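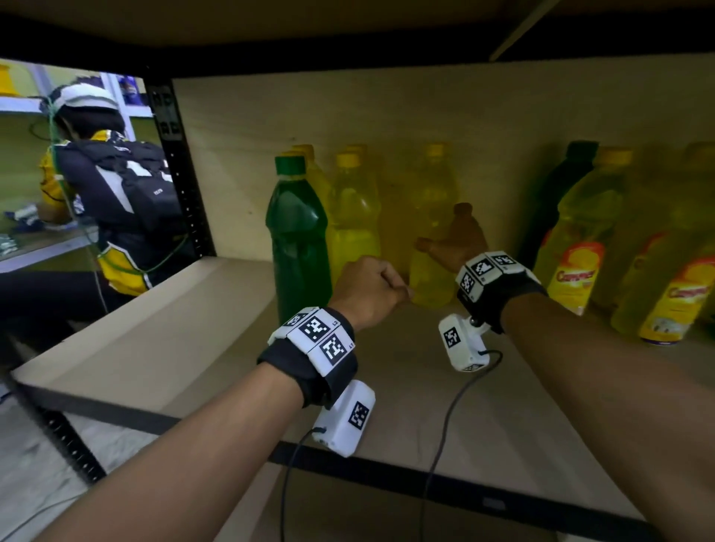
The Soap Shelf

What one learns by putting dish liquid in its place

December 6, 2018

In my first month at the Wesosari store in Plemby I believed that filling a shelf is work for which you need only arms. I had studied accounting in another country and I thought that I would do the shelves for a short time, until a desk became free. The desk became free in March. By then I had asked to keep the cleaning goods, and I still have them, together with the desk.

Dish liquid is a good product to learn on. It is heavier than it looks, it is slippery if one cap somewhere was not closed, and the customer takes it from the shelf without reading very much. She looks for a color. In our neighborhood people say "the yellow one" or "the green one," and only if the yellow one is missing do they come to ask what it was called. For this reason I think first about color when I open a carton, and about the label second.

The older manner in our store was to fill every board from left to right until it was full. It was quick, but a lemon bottle went behind a lime bottle and a lime bottle behind a lemon bottle, and in the evening the customer moved six of them to reach the one she wanted. She put them back, of course, but she put them back in her own way.

Now each color has its own group. I put the back bottles first, close against the panel, and after them the next row. The front row comes at the end, and for this one I use both hands, one at each side of the bottle, so that I can turn it until the label looks straight out. With one hand the bottle always turns a little too far. I was slow in the beginning, and my colleague on the next aisle finished her sponges and her gloves before I had finished one board. 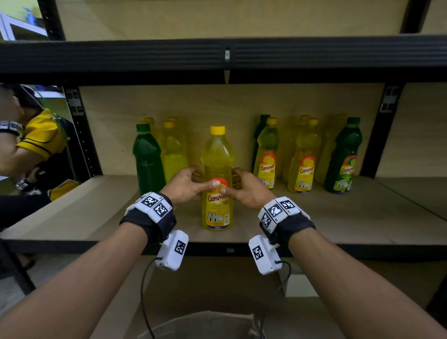 Before the first bottle

The best half hour of the work is the one before any bottle is standing. I take everything down, I wipe the board with a damp cloth and then again with a dry one, and I look at the board from the side with my head low. A ring of old soap is almost impossible to see from above. From the side it shines.

Our wooden shelves came from Kiretti, a small workshop behind the bus depot, and they are light in color, so they show dirt early. Some customers have told me that dark boards would be more practical. I prefer to see the dirt. If the ring is old, warm water on a folded cloth, left for two minutes, takes it away and does not hurt the wood. I don't scrape. I scraped one time, in my first winter, and the line is still there under the floor cleaner.

I also check that each cap is closed. I turn it with the fingers, softly. When a cap turns, I close it, wipe the neck and smell my hand, and if the smell is strong I look in the bottom of the carton too. A bottle that has lost liquid goes to the sink in our staff kitchen and we use it ourselves. We have not bought dish liquid for that kitchen in two years.

Emptying the carton

There are people who empty a carton onto the floor and then fill the shelf from the floor. I did so myself, and I kicked over a good number. It is better to leave the bottles standing in their carton, flaps open, and to put the carton so near to the shelf that you don't need to step. I like to take them out in pairs, one in each hand, holding them high on the body and not by the cap. A cap is made to keep soap in, and I don't trust it to carry the weight.

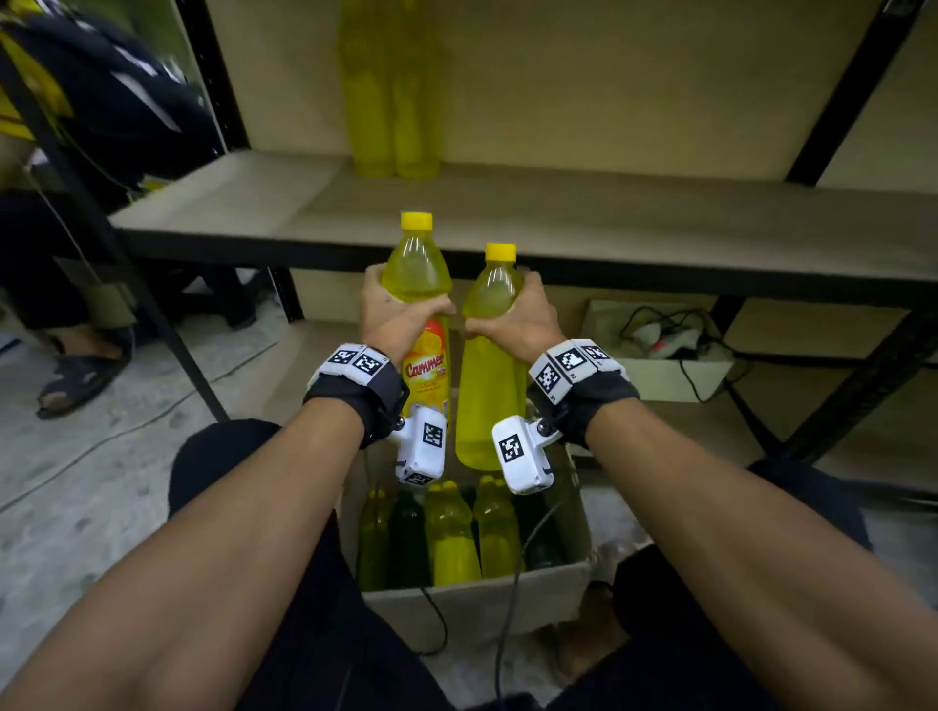

The pairs have one more advantage. It is easy to keep a count of them when somebody speaks to you in the middle, and somebody always does. At our last inventory I had 147 bottles of dish liquid on the paper and the same number on the boards and in the back room, and I admit that I told this at home.

What I try not to do is to fill a carton again with mixed colors when the shelf has no more space. It looks tidy in the evening, and in the morning you must search. If the lime bottles must stay behind, they stay behind with other lime bottles, and the carton gets a word on the side in thick pen. Our supplier, Lazăr, writes on the carton as well, but he writes on the bottom flap, and I have asked him many times.

Large containers are another question. In most stores they stand at the lowest level, and we had them there also. Then I moved the big yellow ones up to the same board as the small bottles, all together at one side, one behind another. It takes depth and gives back width. An older customer compared the two sizes in front of me, price and volume, for a long time, and she took the small one, which was right for her. She carries her shopping up four floors.

In the middle of the board I keep the fruit side by side, the lime bottles at the left and the lemon at the right. When the Cammer labels face forward, the red name makes one line across the board, and your eye goes along it without stopping. If one bottle is turned, you stop there. I come past this board many times a day with my hands full of other things, and I put down the other things to turn it.
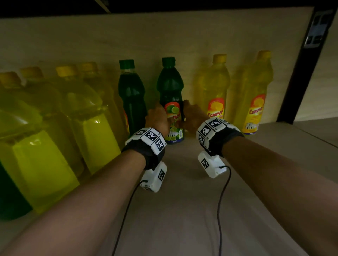 How much space should be left between the bottles?

Enough for two fingers at the front row, so that a person can take one bottle and the neighbor stays standing. In the back rows they can touch each other. If your shelf is at home and not in a store, leave the space behind as well, and you will be able to wipe there without taking everything down.

At home I have only one lemon bottle, by the sink, and a second one under it behind the bucket. The label of the second one faces the wall at this moment. I will turn it tonight when I take out the bucket for the stairs.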